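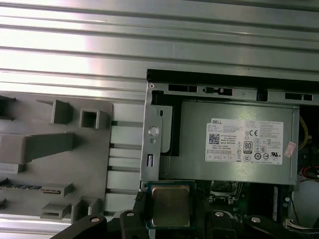 I spent a whole afternoon in August at the Plorkorico computer refurbishing shop, and I came home with grease on my sleeve and a strong wish to open up the old desktop in my closet. The shop has been on the second floor of the Dukska building since spring, and it takes in retired office desktops from all over the county, cleans them up and passes them along to families and small classrooms. Each bench has a case lying open so you look straight down into it, and next to it a gray molded plastic tray with raised blocks and little slotted holders. I'd never looked hard at the metal edge of a computer before. It's full of openings! Long slots, short slots, a tab tucked into one of them, a small round hole up by the corner. I must have asked what every last one was for, and people were very patient with me.

The news is that the shop has just sent out its biggest batch so far, 119 desktops, and most of them went to the Shaikh Learning Center across the river. The center had been getting by with a handful of machines in a back room and a sign-up sheet that filled by nine in the morning (I've seen that sheet, it had names running up the margins). Now there's a computer at every seat in the main room, plus a few to lend out.

Châu Từ runs the benches and has been fixing computers since high school. She told me that the desktops come in with all kinds of trouble, but mostly it's dust and tired drives. "People think it's dead, and then you clean it and put a new drive in and it's perfectly fine for homework," she said. Her bench rule is that you read the label on the power supply before you touch anything else, and you write the numbers down on the card that travels with the computer. She's strict about the card. I watched her send one back twice for bad handwriting.

A lot of what comes through is the plain office kind, and I spotted the DELL name on the label of one power supply, next to an "80" efficiency logo and a block of print so small I gave up on it. The power supplies get tested separately, then the memory, then the drive goes in, and after that the whole thing runs overnight before anybody signs for it.

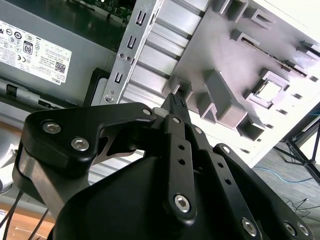 Where the next batch is coming from

Plavis, the office supply outfit on the north side, is clearing out its old desks and everything on them, and 63 desktops are headed to the shop before the end of the month. Châu wants to get to 100 for the next round, so she's still looking for donations. Towers and small desktops are both welcome. Monitors are okay if they have their cords. Printers, please no, there's a whole shelf of them already and she gave me a look when I asked.

If you're handing over a computer, take your files off it first. The shop wipes every drive anyway, but they can't get your vacation pictures back for you afterward. Power cords help a lot, and so does a sticky note saying what went wrong with it, even if all you can write is "makes a noise."

Money is tight but okay. The spring yard sale brought in $2,072 and nearly all of it went to new drives, with a bit left over for screws and thermal paste. There'll be another sale once the weather cools off, and I've already promised two boxes of paperbacks and a lamp.

Drop-off is at the side door of the Dukska building, from ten in the morning until four. Ring the lower bell, the upper one doesn't work.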